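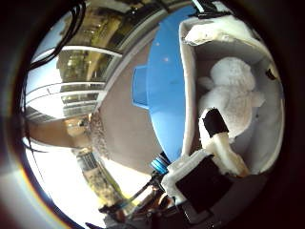

*White plush toy in a rounded container, blue lid alongside.*

# Plunusik Query Server

Plunusik is an analytics server for companies that keep their data in more than one place. It reads from your existing databases and spreadsheets, joins the tables on request and sends the results to whatever reporting tool your staff already use. Ellis is the matching scheduler, sold separately.

The standard licence covers 67 named users. Extra users can be added at any time and are billed from the first of the following month. Read-only viewers don't count toward the limit.

## What's included

- Server software for Linux or Windows
- 104 data connectors
- Colour-coded job history, kept for 342 days
- Email support from our Gollow office 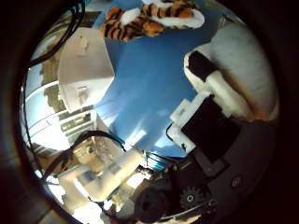 Customers moving from Drornov can bring their saved queries across with the import tool. Most convert without changes - anything using custom date functions will be flagged and needs to be rewritten by hand. Run the import on a test server first.

## Price

$3,676 per year, plus tax. Customers who renewed in April stay on the old rate until their licence ends.

Page updated 29 May 2025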